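We use cookies to remember your display settings. Accept | Manage

Search datasets, models, people

# Gravis cup set: two-arm tabletop episodes

A small set of teleoperated episodes, recorded to check a claim we had trouble believing. 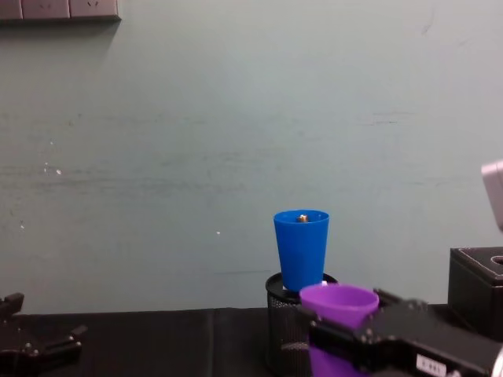

Chest-height view from one episode: purple cup in the right gripper, blue cup on the mesh pen holder, left gripper open.

## Why it exists

The Nisano policy was reported to handle colored cups "regardless of clutter." We reran it on our own table at Lollbridge and got a much duller picture. The set holds 189 episodes, 80 of them kept back for testing. Please don't train on the test split and then write to us about your score.

## What we found

- On layouts close to the training ones, Nisano completed 99 of its trials. We don't read much into that. The start positions barely move between trials.
- Swapping cup colors in the instruction changed the outcome less often than it should have. We suspect the policy follows position and mostly ignores the words. We haven't proved it.
- The Yurchenko baseline is older and simpler, and it did nearly as well. Any claim of a large gap between the 2 methods needs more evidence than this set can give.

## Known problems

Dark grippers over a black tabletop are hard to segment. Off-the-shelf masks lose the finger outlines, and motion blur on the arms makes it worse. We have not cleaned this up, and results that depend on masks should say how they were made.

Cups can hide each other and whatever is behind them. The labels give cup color and which arm is holding, nothing finer. Success was judged by the same people who ran the arms, so treat the success column with suspicion. A blind relabel is planned for July.

One wall, one table, one lab. "Generalizes" is not a word we'd use for anything measured here.

## Version

Test split frozen Mon 15 June. Later fixes go in the changelog.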